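Dromberg Repair Library Opens Its Doors for a Second Season, With More Room and Longer Hours

DROMBERG, August – The Dromberg Repair Library is back! After a first season that brought 1,636 broken household items through the door, the free neighborhood fix-it service has moved into a bigger home on Suva Street and will be open four evenings a week, from 5 p.m. until 9 p.m.

The idea is the same as it was on opening night. You bring in a lamp that flickers, a chair that wobbles, a coat with a stuck zipper or a radio that has gone silent. You sit down next to someone who knows how such things are put together, and the two of you take it apart. There is no charge for the help. If a new part is needed, you pay what the part costs and nothing more.

"People come in a little embarrassed, holding a toaster in a grocery bag, and they leave telling strangers at the bus stop how a toaster works," said Obsa Derese, who started the library and still runs the Thursday-style sewing table whenever she can get near it. "I love that. I want a whole town of people who aren't afraid of a screwdriver."

The new space gives the library 14 workbenches, a proper sewing corner with good light, and a parts room where donated screws, caps, springs, hinges and housings are sorted and kept for whoever needs them next. Parts that would cost more to ship than to buy are often the very ones that keep a good fan or a good bike out of use, and last season 117 repairs were finished entirely with pieces from the donation shelves. 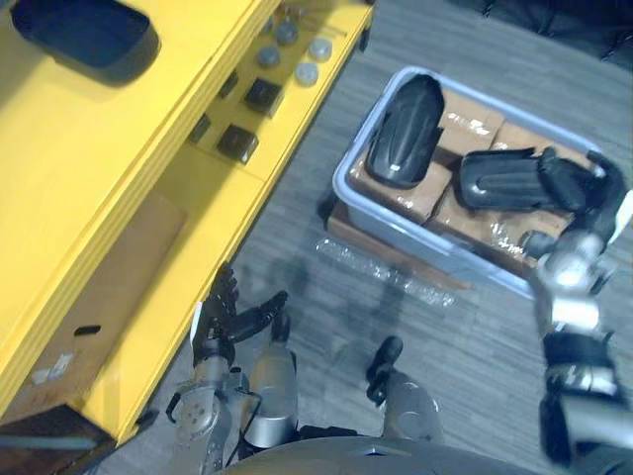
Lamps were the most common visitor by a wide margin, followed by vacuum cleaners, and then (to everyone's surprise) accordions. A local folk group heard that one of the benches had brought a wheezing old instrument back to life, and for a few weeks in spring there was music in the hallway most nights. The library would like it known that accordions are still very welcome.

Not every item can be saved. When a repair doesn't work out, visitors can take their things home or leave them to be stripped for usable parts. Either way they get a short written note on what was wrong, so that the next person with the same model doesn't have to start from scratch. Those notes now fill several binders, which anyone can read at the front desk.

New this season is a set of beginner evenings called Lemma. Each one covers a single small skill and takes two hours: replacing a plug, patching a knee, truing a wheel, sharpening kitchen knives, finding the one screw that is hiding under the sticker. The first round has 54 places and they are free, but you do need to sign up at the desk. Kids ages ten and up can come with an adult, and they are usually the fastest learners in the room.

The library is also starting a tool loan with Doveck, the hardware store two doors down. Borrowers can take home a drill, a soldering iron, a set of clamps or a pipe wrench for up to a week. Doveck is lending the tools and will keep them sharp and in good order, and the library will handle the checkouts.

"We had people finish half a repair here, get excited, and then go home to a junk drawer with one bent spoon in it," said Derese. "Now they can keep going at the kitchen table."

Parts donations are welcome any evening during open hours. Clean, sorted and labeled is wonderful. Mixed together in a coffee can is fine too, and there are always a few regulars who will happily spend an hour sorting it over tea.
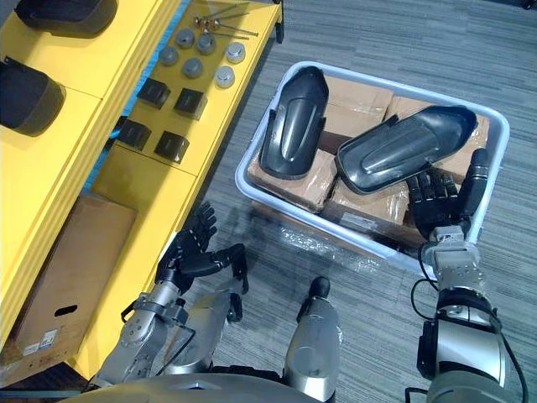
What to Bring

Bring the item, along with any cords, chargers, remotes or loose bits that go with it. Bring the manual if you still have it. Please empty vacuum cleaners and wipe out coffee makers before you come. Large appliances, microwaves and anything that runs on gas can't be repaired at the library.

Visiting

The Dromberg Repair Library is on Suva Street, next to the laundromat. The entrance is step-free and there is bike parking in the yard. No appointment is needed for repairs, and the last new repair of the evening starts at 8:15 p.m.

Press Contact

Obsa Derese, Dromberg Repair Library. Reporters are welcome to stop by during open hours, and even more welcome with something broken under one arm.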